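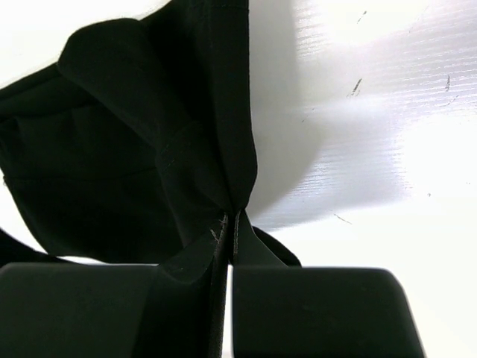 Big one first this month, and I have been sitting on it since February, so forgive me if I gush. Sindside is getting an audio drama! A full-cast one, with footsteps and doors and rain and all of it, adapted from the first book and coming out in weekly parts through Henao Audio. If you have been getting this newsletter for a while you will know I've wanted this since roughly the second chapter of the first book, when I realized I was reading it out loud to my own kitchen.

For anyone new (hello, there were a lot of you after the summer reading list), Sindside is the fantasy series set in a river town where the dead keep their jobs. The ferryman is dead, the baker is dead, and the girl at the center of it is the only living clerk in the records office. It's funny and then it is very sad for two pages and then it is funny again. Three books so far and a fourth that keeps moving around the schedule, which I will get to.

What we know. The adaptation covers book one only. It runs to eight parts, and the script comes in at 450 pages, which is longer than the novel it comes from. I blinked at that too. Henao says the extra length is mostly the town itself, all those little shop conversations the book tells you about in a line and moves on from. You'll get to hear the bakery argument in full! I have been wondering what the baker said for years.

What we don't know is who is in it. No cast has been announced, and the fan boards have filled the gap the way they do, with very long wish lists. I'm staying out of it, except to say that the ferryman should sound tired and not spooky. He's a man at the end of a long shift. If they give him an echo I will write a letter.

The audio version will also come with the Tuson material, and this is the part that made me put my coffee down. Tuson, if you only read the paperbacks, is the short story that was tucked into the first hardcover printing and then never showed up anywhere else. It follows the records clerk's grandmother on the day the bridge closed. I've read it exactly once, in a borrowed copy, standing up, with the owner waiting for me to finish. Used copies of that hardcover were going for $80 the last time I looked, and more if the map was still in the back. So having the story as a bonus part at the end of the run is a kind thing to do, and I'm glad somebody pushed for it.

I should say something about length, because a few of you have written to me in the past about long audio and how you drift off. Same here. I can't do a twelve-hour novel read by one voice unless I'm painting a room. Full cast is different for me, I think because the change in voices keeps tapping you on the shoulder. The parts are planned at just under an hour each, so a commute and a bit, or one very thorough cleaning of a bathroom. You can preorder the whole run now, or wait and pick up the parts one at a time as they come out. I went for the whole run. I know myself.
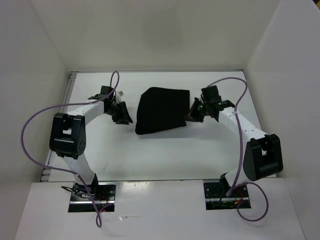 Marisol's Bookshelf wrote back to my little teaser last week to say she hopes they leave the letters alone, since half of what she loves in book one is the clerk reading other people's mail in that flat office voice, and she can't see how that works with sound effects all over it. I've been chewing on this ever since. The letters are the quietest bits of the book, and there are a lot of them. My guess is they'll have each letter read by whoever wrote it, which would be lovely for the ferryman's and a bit of a disaster for the anonymous ones (you would know the voice right away, and there goes the whole middle of the plot). Maybe the clerk reads those. I'd be happy with plain reading and no music. Let it be quiet for a minute.

Now, book four. The date has moved again, and the publisher's page just says "forthcoming," which is what it said last time. I have no inside information. I will say that the author's note in the new paperback of book three talks about the fourth one as if it has an ending, and that cheered me up a good deal.

Speaking of the new paperbacks - they're out, they match, and the spines line up to make the river. I was not going to buy them again. I have bought them again. The print is a touch bigger than the old ones and the map is back, though it's been shrunk to fit and you'll want good light to find the mill.

Last thing on this. Gedetti Books is doing a signed bookplate with preorders of the audio, 100 of them, first come first served, and they were going quickly when I ordered mine. You have to leave a note at checkout saying you want one, it isn't automatic. I nearly missed it. The plate has the little lantern from the chapter headings on it and is meant to go inside book one, though I suppose you could put it anywhere.

Write and tell me who you hear as the baker. I'll print the best answers next time, along with the reread schedule, which I promised you in the last issue and then forgot.

109 shares
Aug 27, 2026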